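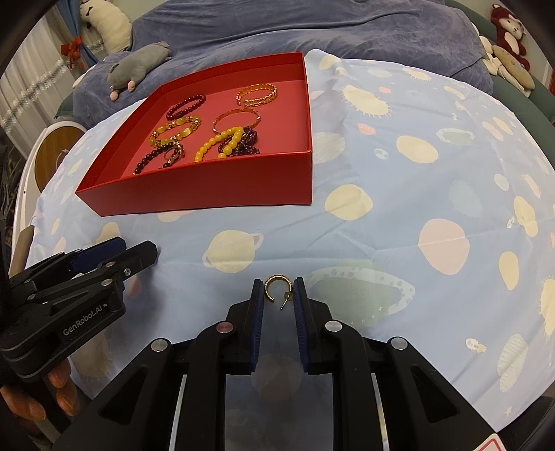
Sorting small jewellery: notes from the Brekville open day

The Pristance household workshop in Brekville opened its doors in November, and visitors were invited to see hand-held grippers used for everyday tidying. The session on jewellery drew the most questions. The following advice was given to those attending and applies equally to work done by hand.

Spread a plain or printed sheet over the bed before emptying a jewellery box. Small posts and clasps are easily lost in a carpet.

Use a shallow tray with upright sides. Bracelets and bangles may share one tray, provided beaded strings are laid out singly and do not tangle.

Pick up hoop earrings one at a time. Close the fingers of the gripper slowly and hold the ring itself, never the post, which bends under light pressure.

Allow 5 minutes for a first attempt with the gripper. Children should be accompanied.

Keep stuffed toys and blankets well back from the sorting area.

The demonstration will be repeated at the Ultville branch, where 110 places are available. Booking is through the Kabbaj desk at either branch.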